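Rimier发布手持夹爪示教采集操作规范第2版

适用于织物类桌面任务，10月起在各采集点执行

Rimier今日发布《手持夹爪示教采集操作规范》第2版（以下简称“规范”）。规范适用于操作员手持夹爪在桌面上完成折叠、翻面、拉平、对边等动作的示教数据采集，对象限于毛巾、枕套、餐巾及类似织物。硬质物体和液体容器的采集仍按第1版执行，相关章节不作改动。

规范由Rimier牵头起草，Clamau负责夹爪机械部分的条文，Pistance负责数据验收部分的条文。起草过程中共收到各采集点反馈意见104条，采纳情况随规范正文一并公布。

一、夹爪检查

第1版仅要求每日开工前检查一次夹爪。第2版改为按闭合次数检查：指垫每闭合500次，操作员应暂停采集，检查下列项目：

指垫两面闭合后接缝是否均匀，有无错位；
指垫固定孔处的紧固件是否松动；
连杆转轴处有无卡滞或异常间隙；
指垫之间及根部有无线头、绒毛或其他纤维残留。

纤维残留在第1版中没有单独条文。毛圈类织物容易在指垫根部留下短线头，积存后会影响闭合位置的读数。第2版规定，发现残留应在当前动作结束后用镊子或软毛刷清除，不得用手指拉扯，也不得使用压缩空气。清除后须空载开合两次并重新记录闭合零位，方可继续。清除前采集的片段不作废，但须加注“纤维”标记，由验收方判断是否保留。

指垫表面出现划痕或缺损时，应成对更换，不允许只换一侧。更换记录写入当班日志，并注明更换时的累计闭合次数。

二、台面与线缆

采集台面应为不反光或弱反光的平整表面，允许有自然木纹。台面上除任务织物和夹爪外，不得放置与任务无关的物品。灯具应避免在织物边缘形成强反光。操作员手臂造成的柔和阴影属于正常情况，不必剔除。

线缆应从台面一侧引出，弯曲处留有余量，不得跨越织物，也不得进入两只夹爪的工作区域。线缆在采集过程中滑入工作区域的，该片段应中止并重录。

三、双手操作

双手任务中，两只夹爪须分别编号，左右手不得中途互换。一只手暂不参与动作时，可持夹爪停留在织物上方或侧方，但不得松手放下。两只夹爪的指垫不得相互夹持。

手部和腕部允许入镜。腕部饰品不作禁止，前提是不接触织物、不遮挡指垫。袖口宽松者应将袖口固定在腕部以上。操作员面部不得入镜，误入镜的片段由采集点在提交前删除，不得交由验收方处理。

四、织物

每件织物应有登记编号，登记内容包括材质类别、尺寸、底色和缝线情况。带有装饰缝线的织物须注明缝线颜色和走向，纯色织物与带缝线织物分开统计。织物在两段采集之间应恢复到规定的起始状态，起始状态分为平铺、对折和随意堆放三类，由任务单指定。轻微起皱不影响平铺类的判定。

五、验收

规范将验收项目由原来的合并评分改为逐项判定，共43项，其中涉及夹爪状态的条目须全部通过，其余条目允许复核。验收工具Kettle已同步更新，可读取闭合次数和零位记录，并在间隔超过规定次数时给出提示。Kettle只作提示，不自动剔除片段，最终判定由验收人员作出。

判定不合格的片段应退回采集点并附条目编号。采集点对结果有异议的，可申请一次复核，复核由未参与首次判定的人员进行。

六、过渡安排

规范自10月起执行。此前已开始的采集批次可按第1版完成，但不得在同一批次内混用两版规范。已交付的数据不要求重新验收。按第1版登记的织物可沿用原编号，缝线信息在下次使用前补录。

各采集点应在执行前完成操作员培训，培训内容至少包括指垫清洁、零位记录和线缆布置。培训记录由采集点自行保存，供验收方抽查。

规范正文、检查表和当班日志模板可向Rimier标准文件组索取。对条文的修改意见请注明章节号，以书面形式提交。

关于Rimier

Rimier从事机器人示教数据的采集与管理，并维护手持夹爪采集相关的操作文件。

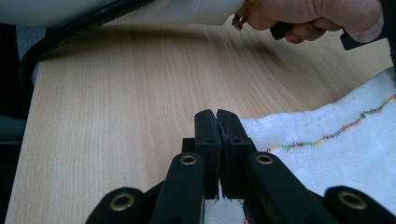
手持夹爪在木纹台面上处理带彩色缝线的白色毛巾，指垫处于闭合位置，下方可见少量白色线头。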